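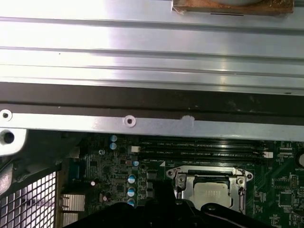 I bought this secondhand Dell tower from Histitz for $157, and after a few happy evenings with the lid off I'm very fond of it! It's roomy inside, and the memory slots on both sides of the socket are easy to reach.

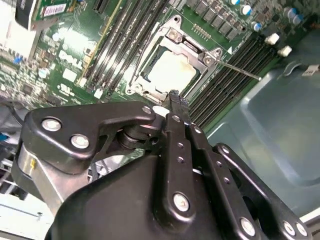

Processor in its socket, with a little residue still at the edges.

My one grumble is the power cables, which loop around more than I'd like, but the blue tabs on the drive tray are a lovely touch (my old case had none). 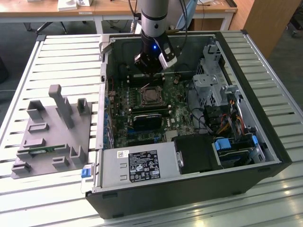 Tymoshchuk wrote in to say the Histitz ones ship without thermal paste, so order a tube with it. Four stars from me, and I'd buy another.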